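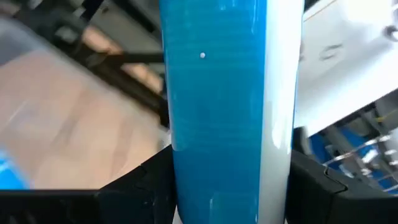 Consumables bench, sort and restock
Notebook entry, August, Sunday afternoon. Written up by Otis, Mamta to add her bits.

Started just after lunch. The aim was to get the sealants, adhesives and cleaning supplies out of the two drawers under the window and into clear bins, so we can see what we have before ordering more. Last month we bought a second lot of the grey Wurnex when there was already an unopened box of it behind the paint trays.

Went through the drawers first and put everything on the floor by type. Anything with a split nozzle or a hard plug more than a thumb's length went straight into the waste tub. Squeezed the rest by hand. If the tube gives near the base it stays. If it feels like a candle it goes, whatever the date says. Three of the Kuruc cartridges were solid right through, all from the same shelf, the one over the heater. No more sealant on that shelf.

Date check. Some of the dates are stamped on the crimp, some on the cap, and on the Wurnex they are on the box and nowhere else. So the boxes have to stay, or we copy the date onto the tube in paint marker. Paint marker from now on, month and year, on the plain end and away from the safety print.

Item numbers 137 and 202 are in the stock book twice, once under sealants and once under glues. I crossed out the glue lines. Mamta, please check I haven't crossed out the one with the supplier code.

Bins
Using the clear Bolstead bins from the store cupboard. They were dusty, so I washed them in the sink with dish soap and left them upside down on a towel for 30 minutes. Don't use solvent on them. We fogged one last year with acetone and it's still on the shelf holding rags.

The low lip goes to the front so you can reach in. Tubes go in on an angle if they won't lie flat, with the cap end up. Label facing out as far as it will go. One kind per bin. I know that wastes space but the mixed bins were how we ended up gluing the drip tray with bathroom silicone.

Wipes live on the table next to the bins and don't go back under the sink. Wipe the outside of a tube before it goes in, especially around the neck, or the bin floor gets sticky and everything after it picks up the mess.

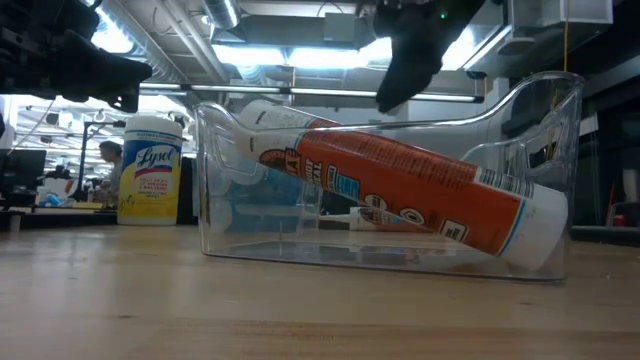

Orange-label tube in its clear bin, with the Lysol wipes beside it.

Scanned what had a barcode and typed in the rest. The scanner doesn't like a curved label. Turn the tube so the bars run along its length under the light and hold it a bit further away than seems right. Took me a few goes on the small tubes. Kolosent labels wouldn't scan at all, and the code isn't in our list anyway, so those went in by hand.

Still to do
Shelf labels. I wrote some on masking tape for now, but the tape won't last past the first spill.
Find a home for the two-part epoxies. They don't fit the bins with the mixing tips on. Could go in the old cutlery tray.
Caulking gun with the bent rod: straighten it or throw it out. I tried it in the vice and made it slightly worse.
Order nozzles. Over half of the open tubes have a screw jammed in the end where a cap should be.
Move the shelf away from the heater, or move the heater.

Mamta, later same day:
Checked the stock book. 137 was fine to cross out. 202 was the line with the supplier code, so I've written it back in and crossed out the other one. Initialled both.

I'd keep one bin free for returns. People come back from a job with a half tube and leave it on whatever is nearest. If there's an empty bin at the end of the table they might use it. I've put one there with tape on it that says PART USED.

I also don't agree on the thumb's length rule. The white acrylic always skins over in the nozzle, and it's good behind the plug if you pull it with a long screw. I took two of those back out of the waste tub and tested them on a scrap of skirting. Both ran clean. I'll look at how they've cured tomorrow and write it here.

Epoxies are in the cutlery tray. It fits if you take the divider out. Divider is on top of the cupboard.

Otis, where did you put the paint marker?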